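Home | Projects | Reports | Contact
Law & Society: Student Work
March — by the Nisbridge project group

Our report looks at how break-ins at rented homes in Nisbridge get reported, and why so many never are. We sent out 230 forms and were delighted to get 61 back!

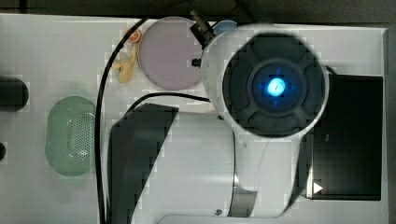 One tenant wrote that ringing the police had felt pointless when only a bicycle was gone.

Eight of the replies came from Tak Street — a lovely response from such a short road.

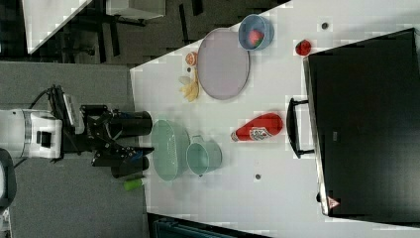 What we would change

We'd ask about door locks much earlier on,
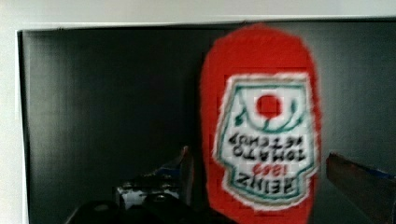
and leave more room for people to tell their story.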